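About Lungate

Lungate looks after one robot cell. We set it up, we maintain it, and we fix it when it stops. The cell is at Cumby, and before you ask, we do not have a fleet of them in a back building somewhere. Plenty of companies our size will show you a map with dots on it. We have a dot.

Leobardo Esquivel and Olga Meireles started the company after years of being sent out to repair other people's automation. Most of what they were called to wasn't broken in any interesting way. A finger had worked loose in its mount. Somebody had bumped the table and gone to lunch. The simulation still had the table where the drawings put it. The owners had been promised a machine that would look after itself, and they had usually paid extra for that promise.

So you won't find the words "self-optimizing" on this site. Olga took them out of our first brochure, along with most of the brochure.

How we work on the cell

Every change gets tried in simulation first. Leobardo is the least convinced person in the company about this step, which is why he is in charge of it. A simulator will tell you a grasp is fine because you told it the friction was fine. We use it to catch the stupid mistakes: a container set too near the path of a finger, a wrist view that loses the part at the wrong moment, a gripper that can't open as wide as the job wants.
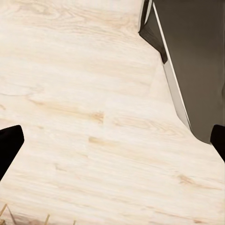
After that we go to the real table and measure again. Rutilio Gallegos does the setup, and he keeps his numbers in a paper notebook because the tablet has let him down before. He checks the fingers for wear and for parallel, checks the wrist mount, then runs the new program slowly with his hand near the stop. If the real cell and the simulated one disagree, we change the simulated one. You would be surprised how many shops do it the other way around.

Fingers come off for inspection every 3000 cycles. The supplier's sheet allows longer. We tried longer, and at 2137 cycles past our own mark a pad let go during a Tuesday run, so we went back to our own mark.

What we don't do

We don't sell robots, and we don't take commission from anyone who does. We used to resell the Zavala controller and found ourselves being nice about it, so we quit. We don't offer remote monitoring. Two customers have asked and we talked both of them out of it, maybe wrongly. Ximena Esquivel thinks wrongly, and she is allowed to say so here.

We also turn down work. Sudell wanted a second cell by August, and we told them a person with a cart would be cheaper for the parts they had. They bought the cart.

Getting in touch

Consuelo Palacios answers the phone and decides who gets called back first. Tell her what the machine did, what it was supposed to do, and who touched it last. She'll ask about the last one twice.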